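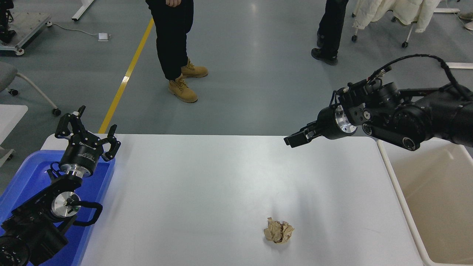 Ticket 132: Right arm reports "object held" with nothing in the gripper

Site: Tuvthorpe, two-arm table
Software: Nimik cell control
Gripper controller: Hämmerli, right side
Opened by: Mathias Riedl
Status: Closed, one follow-up open

Problem as reported

Hi Carnthorpe team! We have a good puzzle for you. On the table sorting task the right arm goes for an item, closes, misses it, and Nimik logs "object held" anyway. The arm then makes a perfectly lovely trip over to the beige bin, opens, and marks the item as sorted. The item is still on the table. The left arm runs the same task file with the blue tray and has never done this.

Items in use are a crumpled ball of brown paper and a plastic cup. It happens with both, but far more with the paper.

What we tried before writing

Restarted Nimik. No change.
Power cycled the right gripper controller. First pick was fine, then the false hold came back on the second miss.
Reseated the gripper plug at the wrist. No change.
Slowed the approach by half. Fewer misses (nice!), but every miss still came up as a hold.

Reply from Carnthorpe support, 10:45

Thanks for the clear write-up. Please send the finger position and motor current from one good pick and one false one. Also check the value of "closed limit" on the right side and compare it to the left.

Reply from Mathias, 11:20

You may be onto it already. Closed limit is 2 on the left and 14 on the right. On a miss the right fingers stop at 13 and the current climbs just as it does on a real grab. So the controller sees the fingers stop early, sees the current go up, and calls it a hold. Makes total sense from where it sits!

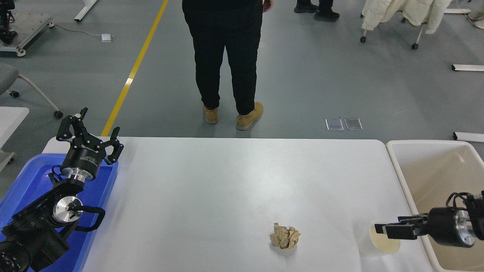
Right gripper at the cup, paper ball still on the table.

Reply from Carnthorpe support, 11:45

Those numbers look like a saved zero from a different finger set. Was the right gripper zeroed after the last finger change? If not, please do this:

1. Stop the task and put both arms in hold. Keep hands off the right gripper until Nimik shows the hold.
2. Clear the saved zero on the right controller.
3. Run the zero routine with nothing between the fingers.
4. Set the closed limit to match the left side.
5. Run an empty close. It should come back as "no object".

Reply from Mathias, 14:05

Guilty on the finger change — we swapped them in May and restored the old settings file afterward. Cleared, zeroed, limit set to 2. Empty close now gives "no object" every time, and I got a bit carried away and ran it 45 times to be sure. A real paper pick still reads as held, even when the ball squashes down a fair amount. I'm so pleased with this one, thank you!

Still open

Nimik let us load a settings file made for other fingers without any warning. Could it check the finger set on load? An arm that thinks it is carrying something will also keep moving when we expect it to stop and retry, and I'd like that caught earlier. Happy to test a build on our table.

Carnthorpe support

Passed to the Nimik developers as a change request. Closing the gripper fault here.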